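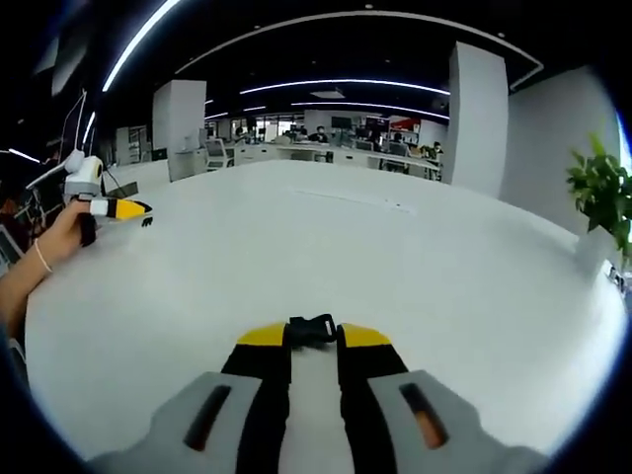
Varnside Workplace Forum > Furniture and Fit-out > Glossy white tables, worth it?

ruba_k
We're redoing the open area in our office and the layout people want big white gloss tables at the front, desks in rows behind. I like how bright it looks but I'm worried about glare from the ceiling lights. We have long linear lights and can't move them. Anyone living with this setup?

gertm43
We've had two for 22 months. Glare is real if you sit facing the lights. Turn the chairs so people sit side on and it mostly goes away. Scratches bother me more. Fine gray ones, you only see them at a low angle.

T. Magagula
Disagree on the scratches. Ours is the Lenon gloss top and it still looks fine. People put felt under anything heavy. The thing I would change is the cable slot. We got one small slot for the whole table and everybody's charger ends up running over the edge anyway.

gertm43
Felt is fine until someone slides a laptop across with grit under it. Ask me how I know.

nomvula_lr
Get matte. We had gloss at the old place and I wiped fingerprints off it every morning before 9. Matte white looks the same from the door.

T. Magagula
It does not look the same. Matte picks up coffee rings and you have to scrub them. Gloss wipes clean with a damp cloth.

ruba_k
Thanks. Quote from Hirkeck is 39 days for gloss and 43 for matte, so not much in it. Tops are one piece with no join. Is that better or worse than two halves?

gertm43
Better to work on, worse to get in the building. Measure your elevator. Ours went back to the warehouse once and came up in June.

nomvula_lr
Two halves for me. A join collects crumbs but you can replace one side if it gets damaged.

lindiwe.m
Whatever top you pick, put some plants nearby. All white with a dark ceiling can feel like a showroom. Tall leafy ones in white planters work well against a plain wall.

ruba_k
Plants are already in the budget. I'm asking Hirkeck for a sample of each finish and I'll set them under our lights at 4 p.m., when it's worst. Will post what we pick.

T. Magagula
Ask for a second cable slot while you're at it.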